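Workshop Tips: Light, Glare and Pale Wood

Filed under: bench, finishing, robot stuff

I spend half my week building furniture and the other half helping Delali Wumbei with her wiping study, the one where a policy learns to clean a tabletop from demonstrations people record with hand-held grippers. The two jobs overlap more than I expected, so this month's tips come from both sides of the shop.

Move the lamp before you reach for sandpaper. If you think you see a low spot on a board, swing the light to the other side and look again. A dip will throw its shadow the other way, and a plain bit of glare will just slide off somewhere else. I have sanded straight through good veneer chasing a shine (twice, same cabinet, don't ask).

Pencil squiggles still beat everything. Scribble lightly across the whole panel and sand until the marks are gone. Use a soft pencil. A hard one dents pale wood and you'll find the dents again when the oil goes on.

Now for the study. Delali recorded 2000 demonstrations on the Nyarko rig, all of them wiping a spill or a smudge off a flat top, and then trained two versions of the same policy. The first got every recording under one fixed lamp. The second got the same number of recordings, but with the lamp moved between sessions and the boards swapped out: maple, ash, a painted one, a scratched-up birch piece that Senyo Fiadzo wanted back and didn't get until June. Testing was 18 boards neither version had seen. The fixed-lamp version kept going after reflections. It would wipe a bright streak, go back, wipe it again, and never get to the real smudge. On 5 of the boards it never touched the smudge at all. The moved-lamp version missed on 2. Same amount of data, same training time, and the only thing we changed was how boring the recordings were!

I'm not a statistician, and Chalerm Rungrueang keeps reminding me that 18 boards is a small test. Fair enough. He wants to repeat it with dark woods, where the shine looks different again, and I've promised him some walnut offcuts.

Other things I picked up along the way:

Wipe with the grain, then once across it. The cross pass catches the crumbs that settle in open pores.

Keep a dry cloth and a damp cloth on separate hooks. You'd think this was obvious, but go look at my hooks.

Look at your gripper pads or clamp faces before a clean surface goes anywhere near them. Any grit stuck there ends up pressed into the wood. An old toothbrush does the job.

If you're recording demonstrations yourself, do a few on a board with nothing to wipe. Delali calls these the nulls. The policy needs to see what finished looks like, or it'll polish a clean table all afternoon.

Strong figure makes all of this harder, for people and for policies. Straight grain gives your eye something regular to check against, and then you hit a patch of those wide cathedral loops, like the ones toward the upper right of this board, and suddenly every curve could be a stain. Add a bright band of light running slantwise across the middle and I'd want to move the lamp before I trusted my own eyes. There's a tiny dark speck way up at the top edge, too, and I'd go over that with a fingertip before deciding if it's dirt or wood. 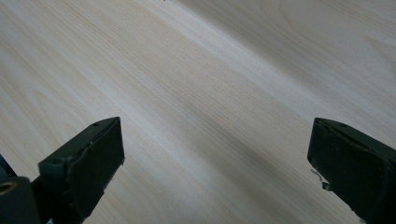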